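Thread on how the autumn handicap pairs went at Starkport Indoor, for the members who couldn't make it down. 17 posts, so mute me now if croquet or darts is more your thing. Short mat bowls from here on.

1. We had 17 pairs entered, one up on last year. An odd number meant a bye in the first round, and it went to a pair from Erel who would rather have played. They sat and kept score for rink two.

2. Format was two woods each, nine ends, handicap start added before the first end. Time limit of 75 minutes. Only one match ran over and they were allowed to finish the end.

3. The draw was done the night before and pinned up by the bar. If you didn't see it, it was also on the club page, under Fixtures, then Internal.
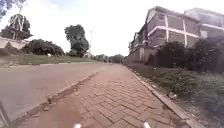 4. First round had no big shocks. The Nazarenko Trophy holders came through 11 – 6, though they were behind after five ends. Their lead found a better line on the backhand and dropped three in a row within a foot of the jack.

5. Closest match of the round was on rink four. Level at 8 – 8 with one to play, and it went to a measure on the last end. The umpire used the calipers and gave it to the pair in receipt of the bigger handicap. No complaints.

6. The mats ran quicker than at practice. We had the heating on from 8 am, and by the second round most people were taking weight off. Several woods went in the ditch early on, mine included.

7. My own match: lost 7 – 10. We gave away a five on the third end with a careless last wood and never got it back. I should have drawn to the side and accepted one down.

8. Quarter-finals started just after lunch. Two of the four went the way of the lower handicap and two didn't, so the handicapper can be pleased with that.

9. One dead end in the second quarter-final, when the jack was knocked off the mat. Rule reminder, as it caused a discussion: the end is replayed in the same direction and no score is marked. It's on the laminated card next to every scoreboard.

10. Semi-finals. The Clerkbridge pair played very tidily and won 12 – 5. They hardly bowled a short wood between them. The other semi was a scrappy one, 8 – 7, with both skips missing shots they'd normally get.

11. Final was Clerkbridge against the Erel pair who had the bye. Erel started with two up on handicap and held that lead for four ends. Clerkbridge then scored on three ends running to go ahead by one.

12. Erel levelled on the eighth. On the ninth, Clerkbridge had shot wood lying just behind the jack. Erel's skip came in with his last, a bit heavy, and took the jack through to his own two back woods. Two shots counted, and it finished 9 – 7 to Erel.

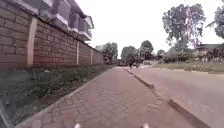
13. Plate competition for first-round losers was played on rinks five and six, seven ends only. Won by a pair in their first season with us. We didn't get past the first match in that either.

14. Raffle and entry fees brought in £135 after prizes. That goes towards the new underlay for rink three, which has had a ridge in it since spring. If you play on that rink, bowl forehand going up and you'll mostly miss it.

15. Results sheets are in the blue folder. If you were marking a card and took it home by mistake, please bring it back. We're missing one from the second round, rink one.

16. Next up is the friendly away at Clerkbridge in November. Four rinks of triples, so we need 12 players and a couple of reserves. Sign the sheet or reply to this post. Flat shoes only, they're strict on it. Whites not needed, club shirt and greys.

17. Club night carries on as normal, roll-up from 7 pm, mats down at half past six if anyone can come early to help lift them. Locker 5 is still unclaimed. If it's yours, see me, as there's a waiting list.

Correction to post 4: the score was 11 – 7. I misread the card. Sorry to the pair concerned.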